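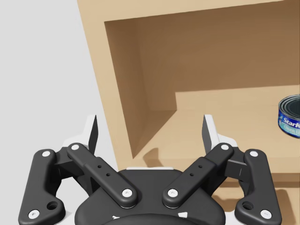 How to check a simulated grasping result before you believe it

Most papers on robot grasping now report a success rate measured in simulation, and most of those rates are high. I have spent long enough trying to reproduce them that I start from the assumption that the number is wrong, or at least that it means something smaller than the abstract says. These are the steps I go through. They assume you have the authors' code running, or your own copy of their method, and a pick-from-cabinet task of the usual sort, with a wrist camera and a parallel gripper.

I'll use my notes on the Nindik policy as the worked case. Nindik is an imitation learner trained on scripted demonstrations, tested in the Fallahi cabinet environment.

Step 1. Find the success check and read it

Do this before you run anything. Search the environment code for whatever function returns the success flag. In the version of Fallahi I was given, an episode counted as a success if the object's height rose above a threshold at any step. A can knocked off a ledge and bounced upward would pass. So would one pinched by the rim and dropped a moment later.

Rewrite the check so the object must be held above the start height, touching both fingers, until the end of a fixed hold. I use 2 seconds. Keep the old flag and log both, so you can report the gap.

Step 2. Look at the wrist view at the start of each episode

Save the first wrist image from every test episode and page through them. It is dull work, and I have found more problems this way than with any plot. Ask whether the target is in view at all. With a tuna can on a ledge near the back of a cabinet, it is quite possible to have the can partly out of view on one side while the open fingers point at nothing in particular. A policy that starts there has to move sideways before it can close on anything.

Then check how often that happens in training compared with testing. If the demonstrations nearly always begin with the can between the fingers, and the test set does too, you have measured whether the arm can drive forward and close.

Look at the shadows while you're at it. The gripper can throw a dark shape onto the shelf floor, and a network can learn to use it as a depth cue. That is fine until the light moves.

Step 3. Move one thing at a time

Pick 3 changes and run them separately:

Light direction. Rotate the main light and leave everything else alone.
Background. If the area outside the cabinet is plain gray, put a texture on it.
Object position. Shift the start position sideways along the ledge in small steps until the success rate falls.

Resist the urge to switch on every randomization at once. You'll get a lower number and no idea what caused it.

Step 4. Run more seeds than the paper did

The Nindik report used one training seed and 3000 test episodes. The large episode count looks reassuring, but it only tells you how well one trained network was measured. It says very little about the method. Train 10 networks from different seeds, test each one with fewer episodes if you have to, and report the spread. Leave the bad ones in.

Tumelo Pillay, who wrote the Custby baseline, disagrees with me here. His view is that a failed seed usually points to a bug and should be fixed and rerun. Fair enough, but then the baseline deserves the same courtesy, and in my experience it rarely gets it.

Step 5. Play the contacts back slowly

Choose a handful of successes and step through the moment of closing. Watch for fingers sinking into the object, for objects that stick to one finger, and for sudden jumps in speed. A short rigid cylinder is an easy shape to get wrong. If the grasp works only at one friction setting, write the setting next to the result.

Step 6. Write down what you didn't test

I put this in a table under the main one. For my Nindik run it lists soft objects, more than one object on the ledge, camera offset, and any real hardware. The Sotwood group has promised a transfer test in March — I'll add their numbers to the table if they publish the failures too.

The scripts for steps 1 and 3 share a config file. Set the hold time there, and delete the cached episodes before you rerun, or the old success flags will be loaded in place of the new ones.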